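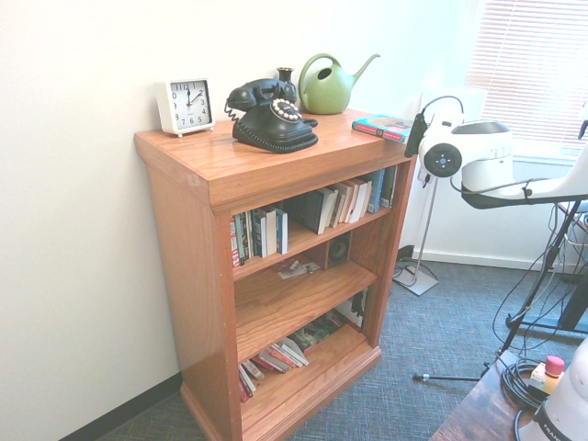
Siteck Facilities Support, Furniture and Fixtures

Ticket 54: Bookcase, Uvcombe office
Reported by: Sioned Wogan
Assigned to: Myfanwy Powell
Priority: 2

Reported: The bookcase rocks when books are taken from the upper shelf. The finish is also worn on the molding near the front left corner.

Log
Floor level checked and found to be out. Felt pads requested from stores.
The clock, telephone, vase and watering can are to be taken off the top before the bookcase is tilted. The watering can must be emptied first.
Worn molding to be touched up at the same visit.

Status: Open, awaiting pads.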